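Researching a Missing or Hidden Serviceman: Frequently Asked Questions

The Fildale Archive of Evasion and Shelter holds papers relating to soldiers and airmen who were cut off from their units and sheltered by civilians. The answers given on this page apply to family researchers and to students alike.

What does the archive hold?

The collection consists of 2,986 catalogued items. Most are letters, statements taken after the men's return, and household account books from the families who took them in. The largest single deposit is the Hallelen papers — 353 items given by the descendants of one farming family, including a diary kept in pencil on the backs of seed invoices.
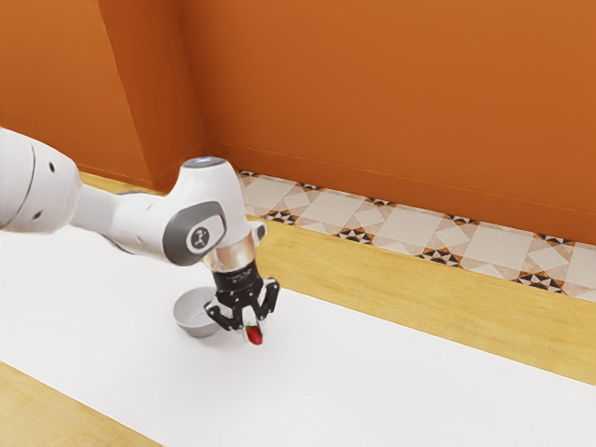

The Hallelen diary is fragile and is issued only as a copy. Readers who need to examine the original, for example to study a disputed date, should write to the archivist, Zsófia Gál, setting out their reasons.

Do you hold official service records?

No. Service records remain with the national authorities of the country in which the man served. We can advise on which office to approach, but we cannot apply on your behalf.

What information should I send with an enquiry?

Please give the man's full name, his regiment or squadron, and the district in which he was last known to be. A service number is helpful. Family stories are welcome too, even where the details are uncertain, as a half-remembered village name has often led us to the right bundle.

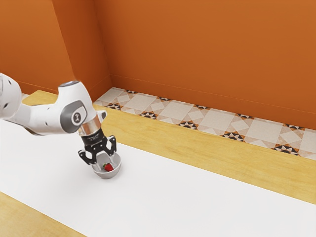
How long will a reply take?

Enquiries are answered in order of receipt, and most receive a reply within 27 working days. The enquiry service is closed throughout August.

Why do some accounts disagree with one another?

Many statements were written down years after the events. Men who had been hidden in lofts or cellars often lost track of dates, and their hosts had good reason to keep nothing in writing. Where two accounts conflict, the catalogue records both and does not choose between them.

Are any papers closed to readers?

Roughly 100 items are closed at the request of the families who deposited them. These concern neighbours accused of informing, and each closure is reviewed when the depositor or their heirs ask for it. Closed items appear in the catalogue by number only.
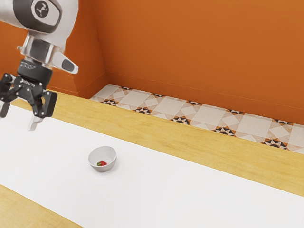
Copies and Permissions

May I publish a letter written by my grandfather?

Owning a letter and holding the copyright in it are separate matters. If you are his heir, you may already hold the rights, but please tell us before publication so that the correct reference can be supplied.

Can I order copies by post?

Copies may be ordered by post or collected from the reading room at Ngata House. Bound volumes are copied only where the spine will allow it — staff will tell you before any fee is charged.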